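Hemholm Test Kitchen: About Us

About Hemholm

Hemholm is a recipe testing and baking instruction business. We test, correct and publish recipes for home bakers, and we check recipes for other publishers before they go to print. The work covers cakes, tray bakes, biscuits, enriched breads and short pastry. We do not cover sugar work, wedding cakes or anything that needs equipment a normal household would not own.

The firm began as a correction service. Readers of a small baking newsletter wrote in when a recipe failed, and the replies were collected, sorted by fault and sent back out with amended quantities. The most frequent faults were wrong tin size, oven temperature given without stating fan or conventional, and liquid measured by cup where the writer's cup was not the reader's. These are still the first things we look at in any recipe that reaches us.

How we test

Each recipe is baked 3 times before publication. The first bake follows the text as submitted, with no adjustment, even where the tester suspects an error. The second uses the corrected text. The third is done in a different oven by a different tester, who has not seen the notes from the earlier bakes and works only from the printed page.

Ovens are checked with a separate thermometer placed on the middle shelf. The reading is taken after the oven has cycled on and off at least twice, as the first signal from most domestic ovens comes early. Where the dial and the thermometer disagree, the thermometer figure is the one recorded. Published temperatures are given in Celsius for a conventional oven, then for a fan oven, then as a gas mark.

All dry ingredients are weighed. Liquids are weighed or given in millilitres. Teaspoon and tablespoon measures mean 5 ml and 15 ml, levelled with a straight edge. We do not use "heaped", "scant" or "a knob of" in our own recipes. Eggs are medium or large as stated, and where the egg matters to the structure of the bake we give a shelled weight as well.

Butter is listed as cold, soft or melted. Soft means that a finger leaves a clear dent without going through. Flour is sieved only where the method says so. In our tests sieving made little difference to a creamed sponge and a clear difference to a whisked one, and the methods are written accordingly.

Tins and scaling

Tin size is measured across the inside base. Depth is given separately. A recipe written for a square tin is not moved to a round one by guesswork. We compare the base areas, adjust the quantities and test again. The same applies when a tray bake is turned into individual portions for a muffin tin, where baking time drops and the edge sets well before the centre. Scaled versions have their own page and their own test record.

Lining is specified for every recipe. If the paper needs to stand above the rim for lifting out, the method says by how much.

The recipe index

The index holds 3584 test records, of which a large share are repeat bakes. Each record gives the date, oven, tin, flour brand and batch, room temperature, time in the oven and the tester's comments on crumb, rise and colour. Failed bakes are kept in the index and are not removed when the recipe is corrected.

The public part of the index contains over 186 finished recipes. Records for recipes checked on behalf of other publishers are private and are passed to the client at the end of the job.

Old recipes are withdrawn when an ingredient changes enough to affect the result. This happened with several of our biscuit recipes when block margarine became harder to find and the spreads sold in its place had a higher water content. Those recipes were rewritten for butter and retested, and the earlier versions carry a note.

Vosidar

Vosidar is our scaling and conversion sheet. It takes a recipe by weight and returns quantities for a different tin or number of portions, with eggs rounded to the nearest half. It will not give a baking time. Time does not scale with weight in any way we have found reliable, and the sheet leaves that box blank for the baker to fill in. It also does not adjust raising agents above a doubling of the recipe, and shows a warning instead.

The sheet is free to use and can be printed. Corrections to it are listed at the foot of the download page, oldest first.

Courses

Classes are held at our kitchen in Au and at a second kitchen in Butulside. Each class takes 9 people, working at individual places with shared ovens. The course list is short: basic sponge methods, tray bakes and brownies, enriched dough, and short pastry. Each runs for one day, apart from enriched dough, where the mixture is made on the first afternoon and shaped the next morning.

Aprons, tins and scales are provided. Students should bring a container large enough to take their baking home. The kitchens handle wheat, milk, eggs and nuts every day and we cannot offer a place free from traces of any of them. No classes are held in August, when the ovens are serviced and the thermometers compared against a reference.

Work for publishers

We accept single recipes, chapters and full manuscripts. The fee is set per recipe and covers the full test sequence and a written report. The report lists each change with the reason for it, and states the yield, the tin, and how long the bake keeps at room temperature in a closed container. Photography is not included. We do not comment on flavour unless asked, as our job is to establish whether the method produces what the author says it does.

Manuscripts should be sent as plain text with metric weights. If the author worked in cups, please send the cup volume used.

Corrections

If one of our recipes fails, write to the kitchen with the recipe title, the oven type, the tin measured across the base and the total time in the oven. A note of where the bake sank, cracked or stuck is useful. Reports are read in the order received. If we can reproduce the fault, the recipe is amended and the page shows the date of the change.

This page was last revised on 11 May 2025. 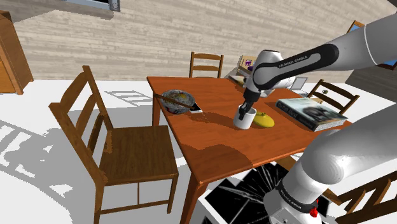 Comment from Butterscotch_Lane: The brownie recipe gives a square tin only. I used the sheet to move it to a muffin tin and the quantities were fine, but I had to guess the time and the first lot came out dry at the edges. Could the tested time for the small ones go on the main recipe page as well, so I don't have to look for the separate one?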